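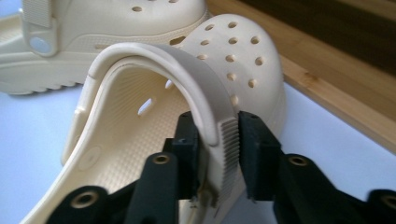
Foam clogs for standing all day?

Posted in December by brima_kitchen
Print | E-mail this page

Hi everyone, hoping somebody with more miles on their feet than me can help. I started at a bakery in Indlow this fall and I'm on a tile floor from 4 a.m. until lunch. My old sneakers are soaked with flour paste and my heels ache so much by the time I get home that I walk around the house on tiptoe. My step counter said 2952 yesterday before the first break, which doesn't sound like much, but it's the standing still in between that does me in! A couple of people at work swear by foam clogs. Do they really hold up, and do I wear the strap behind the heel or flip it forward? I could spend 60 dollars, maybe a little more if they'd last me a year.

pandey_on_the_hill

Oh, I feel for you. I did eleven years in a school cafeteria over in Prutport and went through more shoes than I care to remember. Foam clogs were kind to me, mostly because you can rinse them off in the utility sink and they're ready again the next morning. Wear the strap back while you're working, please! Flipped forward, your toes end up gripping to keep the shoe on, and by noon your shins will let you know about it. Look inside before you buy, too. I like a bumpy footbed, although my sister can't stand the feel of it and wears thick socks (she also wears thick socks to bed, so take that as you will).
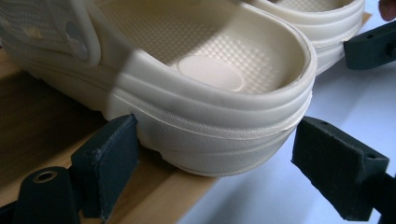

Small raised bumps on the footbed, with a smooth oval at the heel.

The other thing is the floor. Ask your boss for a cushioned mat where you stand the most. It did more for my heels than any shoe ever did, and I wish I'd asked years sooner. And if the pain is worst with your first steps in the morning, do mention it to a doctor, because mine had a name and some very boring stretches that helped a lot.

floursack1000

check if your work wants slip resistant first, lots of foam ones arent. mine were like ice skates on a greasy floor. also get two pairs and swap days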